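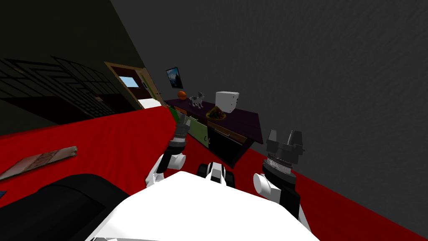 Does a pass in simulation mean a home robot is safe to sell?

It means the robot passed in simulation. A good start, and I'd still want to see the rest of the paperwork.

I've been reading the draft Prallidik code of practice for household robots. It lets a maker claim "home ready" after 2,000 simulated runs. Fine. Runs of what, though? Opening the same drawer in the same room?

Clause 107 says test rooms must be "representative". No definition. My hallway has a dog gate and a dead fern in it. Is that representative?
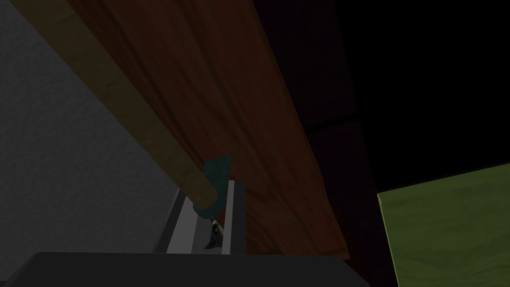
Then there's grip force. The code sets a limit but leaves the maker to choose where it gets measured. Wurow measures at the motor. Potgieter measures at the fingertip. Same word on both labels, so good luck comparing them at the shop.

And stopping. If a robot loses track of what it's holding, should it let go or hang on? The draft says "behave appropriately". I've written parking bylaws tighter than that.

I'd like failed runs published too, with the room layouts. Flalach already does it and they're still in business.

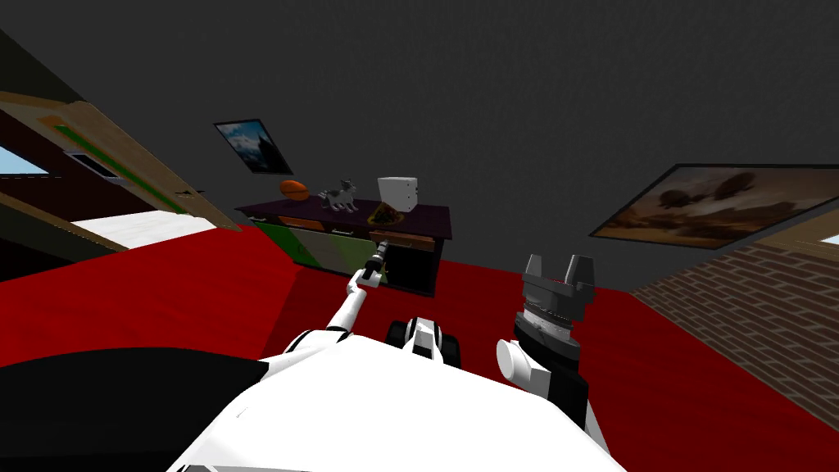 Violeta Medina replied that small makers can't afford to log every failure, and that a loose code people follow beats a strict one they ignore.

Maybe. But the logs exist anyway, the simulator spits them out. Publishing them is a file upload.

Comments on the draft close in November. Mine's 2 pages, mostly about clause 107.

Contact | © Posts remain the author's own | Back to top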